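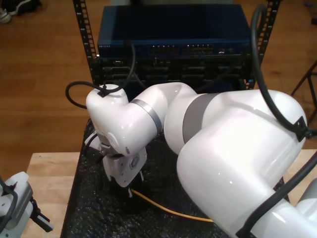 The little rack on the table, with the yellow cable lying on the mat.

I have been promising to write about the rack since April, when we first got the keys to the Bustberg place, and a couple of you have been kind enough to keep asking. So, with a pot of tea beside me and nothing else planned for this Monday evening, let's finally get to it.

You may remember how things were in the old apartment on Irkberg. The switch lived on top of a bookcase, the server lived on the floor behind the couch, and every time I vacuumed I managed to knock something out of something else. I wasn't going to carry all that into a new house (well, I carried the equipment, obviously, but the mess could stay behind!). I wanted one open frame, 19 inches wide, where everything had a spot and I could reach the back without lying on my stomach.

The switch went at the top. I went back and forth on this for far too long, and even drew it out on the back of a Brarimov catalog, but having the ports up high means I can see the little lights and get my fingers in there to plug things in. The server sits directly underneath it, with its four drive trays facing front. 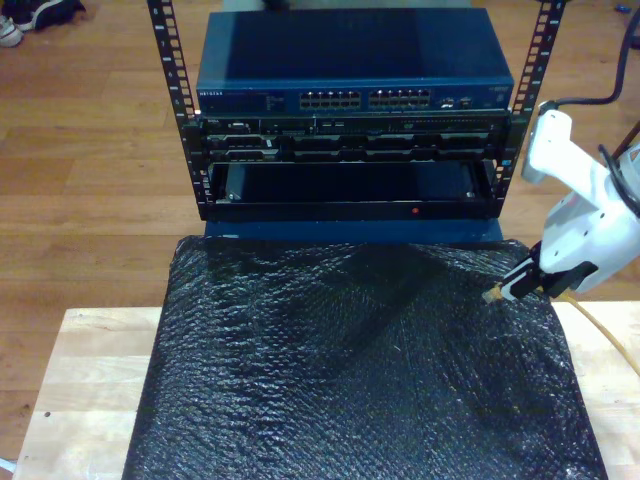 I left the shelf below the server empty for now, and I'm rather fond of it that way. My first thought was to fill it right up, the way I do with kitchen drawers, but I know I'll want somewhere to put the backup box when I finally get around to ordering one. Until then it can just be a shelf.

A word about those rails with the square holes. They have small numbers printed down them, and I ignored the numbers completely on my first try. I had one side of the server a hole higher than the other and spent two evenings wondering why it wouldn't sit straight. Read the numbers! I have since gone through most of a bag of Rewi cage nuts and I can get one in without hurting my thumb, or at least most of the time.

Cables are the next job. I bought the yellow ones so I could follow them easily, and I'd like to keep them short - the old ones were long enough to go twice round the bookcase. I still have to decide where the rack will live for good. The hall closet is the sensible choice, but it gets stuffy in there with the door shut, so I want to leave a thermometer inside for a few days before I move anything.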